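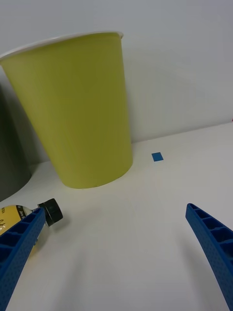 Household Sorting Team, Plurnotar

Jobs > Part-time > Tidying and sorting

Come and sort rubbish with us (it's nicer than it sounds)

Posted in February by Ayanda Oosthuizen
2 comments | 11 shares

Hello! I'm Ayanda and I look after the sorting team at Plurnotar, and I'm looking for a part-time sorter to join us at the Moodley building from the end of the month. We spend our days working out how people clear a table: what they pick up first, what they leave till last, and which bin they reach for when they've got an awkward bottle in one hand. Then we write it all up as plain guidance for offices, schools and shared kitchens, so that somebody's tea point is a bit less of a disgrace by four in the afternoon.

Most of the work happens at a white table against a plain wall. We keep the surroundings dull on purpose, as I like being able to see at a glance what's still lying about. On the table you'll find drinks containers, mostly, standing up or on their sides, and tapered bins and cups in a few colours. The yellowy-green one gets talked about more than anything else in the building. Is it lime? Is it olive? I say lime, Fabian Tanner says olive, and you'll be asked to pick a side in your first week.

What you'd be doing

You'd set out a table to a written plan, clear it, set it out again a little differently and clear it again. In between you'd make notes. I mean proper notes, in sentences, about what was fiddly and what you nearly put in the wrong place. Labels matter a lot to us. Some are so crowded with small print that you can't find the recycling mark without your glasses, and plenty are in languages you may not read (I don't read half of them either, you get used to looking for the symbols). You'd also help Keabetswe Potgieter keep our container list up to date. It has 2,241 entries and she'd love some company with it.

It's a quiet job with a fair bit of standing. If you're the sort of person who straightens the mugs at someone else's house, please do apply, I think we'd get on.
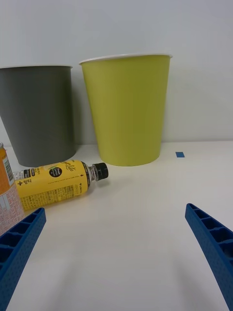

Hours, pay and the dull bits

Mornings only, nine till one, with a proper tea break in the middle. We pay the same hourly rate to everyone on the team and I'll send it over with the application form. The contract runs until the summer and there's a decent chance of more after that, though I can't promise it. You'll need to be able to get to the Moodley building, which is a short walk from the Likden bus stop and up one flight of stairs. There's a lift as well, slow but it gets there.

No experience needed. We'll show you the plans, the notes and the container list, and you'll have Gert Naidoo beside you for your first few mornings. He's been with us since we were sorting in his garage and has cleared that table over 2,000 times, so ask him anything.

How to apply

Write me a short letter, a page at most, and tell me how the bins are arranged where you live and what you'd change about them. Please don't send a CV at this stage! Letters go to Lesego Mthembu at the front desk, by hand or by post, marked "Siler room". She'll pass them all to me and I'll ring everyone back, even if it's a no.

If you'd like a look round first, pop in any morning after ten and ask for me.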